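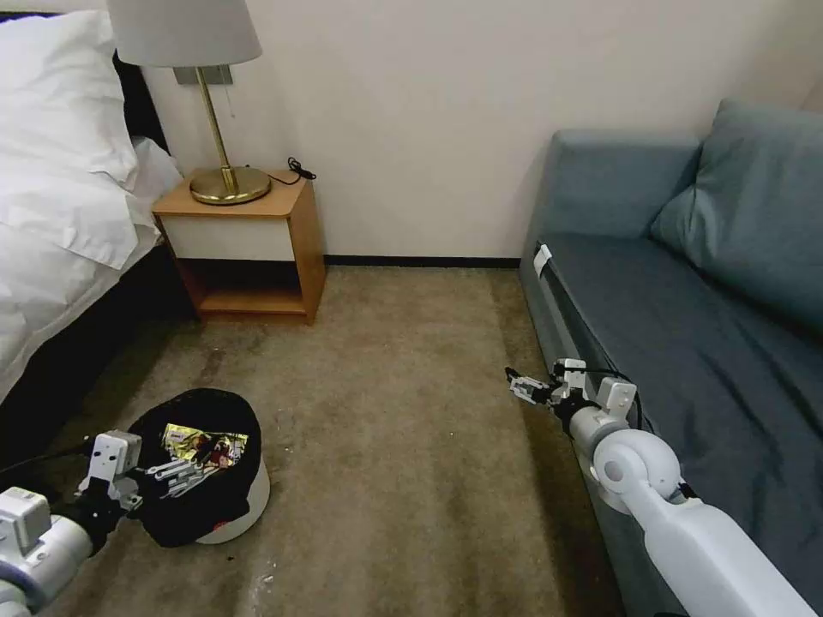

Tidying day with the remote rig, so settle in, I have thoughts and tea.

The task is "pick up the litter in the bedroom." I wear the gloves, I move my hands, the robot moves its hands, and every try gets saved so it can learn from me later. Which means it's going to learn all my bad habits too, poor thing!

What surprised me most is how slow you have to be. At home I'd scoop up a snack wrapper without looking. With the gloves on I come in from above, stop, wait for the fingers to catch up with mine, and then close them – gently, gently.

We're up to 3,342 saved tries on the Harkard project now, and 40 of those are mine. Do-yoon Baek has done far more than I have and makes it look like knitting.

Wrappers are the hard ones, by the way. They're light and slippery and they're never the same shape twice. A paper bag folded over on itself gives you a nice thick edge to pinch, so I like to leave that for when my wrists are tired.
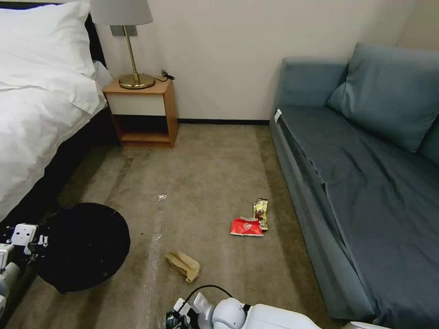 Saimi Kiiskinen wrote back to ask if I throw away the tries where I drop something, and said she'd keep them, as long as I go back and pick the thing up again.

Saimi, yes, we keep those! I threw out 17 in my first week before Mattes Petersen caught me at it. He was very kind about it. He says a robot that has only seen perfect grabs has no idea what to do after a bad one, and now I feel much better about my fumbles.

More tomorrow if my shoulders allow – I want to try going left hand only.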